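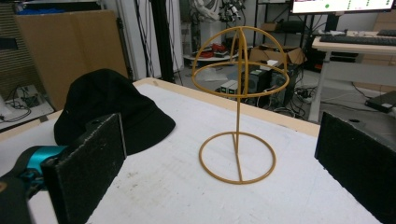 I have been writing about clubs for long enough to know when I'm about to be handed a controller and told to have a go. At the Etville robotics club it took ten minutes. I'd hardly got my coat off before Touran Rezaei, who started the club and still runs most of the Saturday sessions, had put a hand grip into my palm and pointed me at a bucket hat.

"Pick it up and put it on the stand," she said. "Just like you would at home."

I don't own a hat stand, as it happens, but I got the idea. What I hadn't realised is how much I normally leave to my fingertips. With two stiff jaws to work with, a soft hat becomes a really slippery customer – you pinch the brim and the crown folds in on itself, or you go for the crown and the brim flops under just as you're lowering it. My first try ended up on the floor. So did my second! The sixteen-year-old waiting behind me was very kind about it and only sighed once.

The task is this term's project, and it has a name, Budmont, which was picked out of a list by the younger members and which I was told not to ask about. The idea is simple enough. Members do a household job by hand, over and over, using the gripper, and each go is recorded. Later on the recordings are used to teach an arm to do the same job by itself. The target for the hat task is 476 good goes by the end of October, and "good" is argued over a great deal. Does it count if the hat lands a bit skew? What if you nudge the stand across the table on the way? There's a rule sheet, and the rule sheet has been amended in three colours of pen. 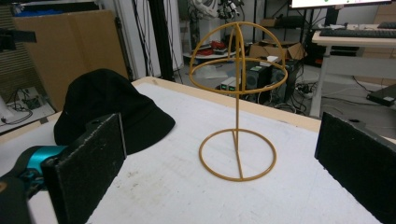 The hat task at the Etville club, with the gripper open and the stand still waiting for its hat.

Hacer Gündoğdu looks after the recordings. She's in her second year of an engineering degree and came along at first because her younger brother wanted to join and couldn't get home on his own. He gave it up for football. She stayed, and these days she spends her sessions going back through the goes and throwing out the duds, which sounds dull to me and which she plainly loves.

"You get to know people from it," she told me. "Some of them rush in and grab. Some of them hover for ages. I could tell you who did most of these without looking at the names."

I asked what mine looked like. She thought about it and said "busy".

It was her idea to change where the hat starts. In the first few weeks everyone put it down in the same place, and the goes all came out much alike, so now there are 20 starting positions and you draw a card to find out which one you've got. Some are a doddle. Card 14 has the hat with its brim facing away from you and I'd happily never see it again. The members groan whenever it comes up, and there's a brisk illegal trade in swaps.

The club has 20 members at the moment, with a waiting list, and they're a mixed lot – a good few from the two secondary schools, a handful of students, and a retired bus driver who joined with his granddaughter and has the steadiest hands in the place. He did five in a row while I was drinking my tea, all of them clean, and then went off to help somebody with a cable. I asked him for tips and he said to breathe out on the way down. I tried it and it did help, a bit.

What they're all working towards is the Fourie Cup, where clubs from across the region bring a trained arm and are given a tidying-up job to do in front of the judges. Last year Etville took an arm that could fold a tea towel beautifully in the club room and did nothing at all on the day, and Touran can now laugh about it, just. The lighting was different, she thinks, or the table was. They lost to Movix, a team they'd beaten in every practice round, and I gather the journey home was quiet.

So this year there's a lot of talk about variety. Members have been told to do their goes in the morning and again late in the afternoon, with the blinds up and with them down. Touran wants left-handers to do more. She wants me to do more too, if I'm ever passing, and says a few clumsy ones that come right in the end would be useful to have.

I did get one to stay on. It was my ninth go, an easy card, and the hat sat a little over one ear, if a hat stand can be said to have ears. Hacer played it back twice and ticked it. Then the bus driver drew card 14, and everybody went over to watch.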